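Search this site
Type to search...

# Trellwood dialogue set

By Carleen Ruddock
Mon 31 May

I've been playing Trellwood on and off since the demo, and at some point I started typing out everything the villagers say to you. That got out of hand, so now it's a dataset! It covers the base game only, on the default difficulty, with the English text exactly as it shows up in the speech boxes (typos and all - please don't send me corrections for those).

## What's in it

There are 1,651 lines in `lines.csv`, and 944 of them come from Plavstead, the harbour town you can't leave until the ferry quest is done. If you've played it you'll know why. Everyone there has an opinion about the ferry.

Each row has:

- `speaker` - the name as shown in the box
- `place` - the map name, so Plavstead, Edmont and so on
- `season` - blank if the line turns up all year
- `trigger` - my own note on how I got it to appear
- `text` - the line itself

Raju the blacksmith gets his own file, `raju.csv`, as his lines change with whatever you're carrying and I couldn't squash that into one column without making a mess.

## How I collected it

I did 20 full runs, 16 of them with the friendly dialogue options and the rest being as rude as the game allows. Ilgın Polat checked the Edmont chapters against her own saves and found a whole winter conversation I'd walked straight past, so big thanks to her.

## Known gaps

The festival lines are patchy. I only ever got the lantern seller to talk twice, and I suspect there's more if you turn up with the right hat on.

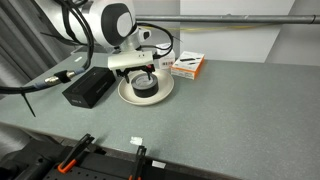
Shop greetings are missing too when you've got less than one coin, and I haven't touched the fishing minigame chatter at all. I'd like to have both sorted by August, though that depends on how quickly I can face the ferry quest again.

## Using it

Do what you like with my notes and the column layout. The lines themselves belong to the people who made the game, so please don't sell them or pass them off as yours. If you spot a missing line, open an issue with the place, the speaker and what you were doing when it popped up - a save file helps loads.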